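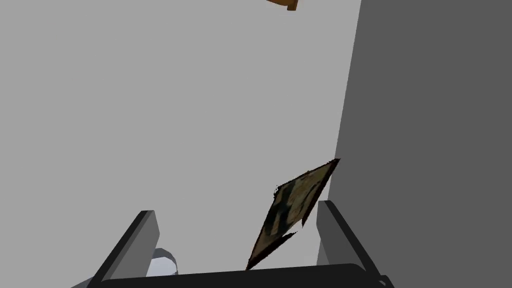
Wrist view, simulated room, gripper open, framed picture between the fingers.

Home Releases Known Faults FAQ Contact

FAQ: the September wrist fault in Lerkine

What went wrong?
In 11 test episodes the arm stopped responding to position targets and the wrist turned until it reached its joint limit. The simulator kept running and logged the episodes as normal.

What was the cause?
A sign error in the Csonka wrist driver. When the tool pointed above horizontal, the driver returned the wrong one of two valid joint solutions. The controller tried to correct, overshot, and was clamped at the limit.

Does a picture between the fingers mean the gripper is holding it?
No. The wrist view has no depth cue for this. Check the contact flag. A framed picture can line up with the finger gap from across the room.

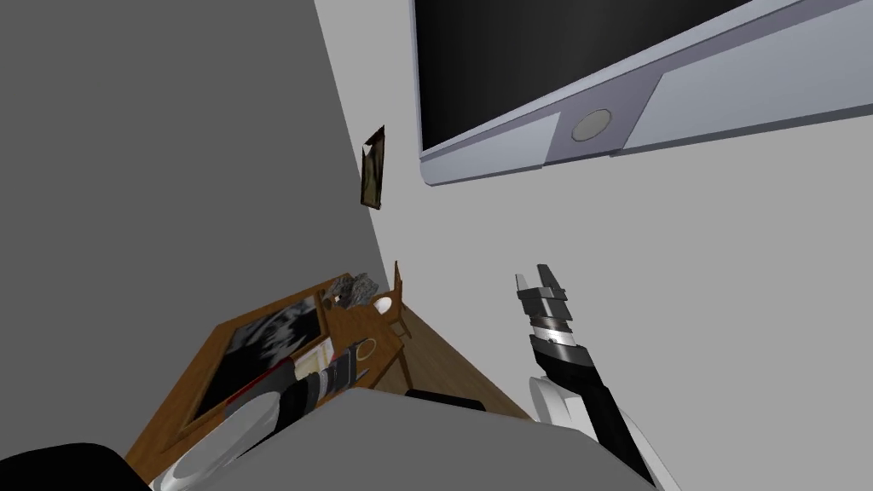

Dénes Pap
Simulation Engineer, Utik

Which poses are affected?
Any pose with the fingers pointing upward, as with the arm near the wall-mounted television. Poses with the tool pointing down at the table are not affected.

How many episodes should be discarded?
The September batch has 419 episodes. We withdrew the 11 confirmed cases and marked around 20 more for review — most of these show a short wrist oscillation that settles without reaching the limit.

Could this happen on hardware?
Yes, if the same driver is loaded. Do not run driver version 3 on a physical arm. The Flimmont controller has its own torque cutoff, but that cutoff was not tested against this fault.

Why did the safety check miss it?
It compared commanded and measured joint angles. After clamping, the two values matched. The check now compares the requested tool pose with the measured one and ends the episode on a mismatch.

How do I report a similar case?
Send the episode log and the joint trace to Miklós Dudás. Include the driver version — a screen capture alone is not enough to reproduce the fault.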